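Renting a kitchen bench at Ludach Yard: your questions answered

Last updated in April. If your question is not covered, ring the office before 3 pm or ask at the front desk.

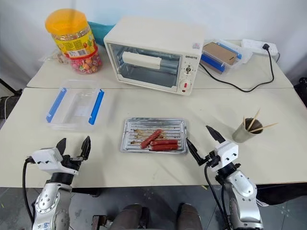 Who can rent a bench?

Anyone who makes food or sweets to sell and has registered as a food business with their local council. We also take people who are still testing recipes and not yet selling, but only on the day rate. You must be 18 or over to sign the hire form.

What is the difference between the day rate and a regular bench?

The day rate covers one session, morning or afternoon, on any bench that is free. A regular bench is the same place at the same time each week, booked for at least 3 months. Regular renters get a shelf in the dry store. Day renters take everything home with them.

How much is the deposit?

It is £100 for a regular bench and nothing for the day rate. We pay it back within two weeks of your last session, less the cost of any breakages or unpaid hours.

Can I bring my own equipment?

Yes, if it runs from a normal plug. Anything electrical must be tested before you use it here. Alistair Laing does the testing on Friday mornings and there is no charge for the first five items. We do not allow gas burners, deep fat fryers or anything that needs its own extractor.

Which rooms have ovens?

The Chisholm room has two full-size electric ovens, shared between the benches. The Stultcombe room is for cold work, packing and small countertop appliances only. Please say which you need when you book, as we can't always swap people on the day.

Do you supply ingredients or packaging?

No. Several renters order boxes and bags together through Nerketti and split the delivery cost. Flora Hepburn keeps the list and can add your name to it. You pay Nerketti yourself - we don't handle the money.

Do I need my own insurance?

Yes. You need public and product liability cover, and we ask for a copy before your first session. Our own policy covers the building and our equipment. It does not cover your stock, even when it is kept in the dry store.

What about allergens?

We can't promise a nut-free or gluten-free kitchen. Each bench is cleaned between sessions, but the air and the sinks are shared. If you label your products, take this into account and speak to your council's food team about the wording.

How do I get in out of hours?

Regular renters are given a door code. It changes on the first of each month and we send the new one by text. Please don't pass it on, including to delivery drivers.

Is there parking?

There are five loading spaces behind the building, with a limit of 20 minutes. The 683 bus stops at the end of the road.

How do I cancel?

Day sessions can be moved or cancelled up to 48 hours before. For a regular bench we need one month's notice in writing - email is fine.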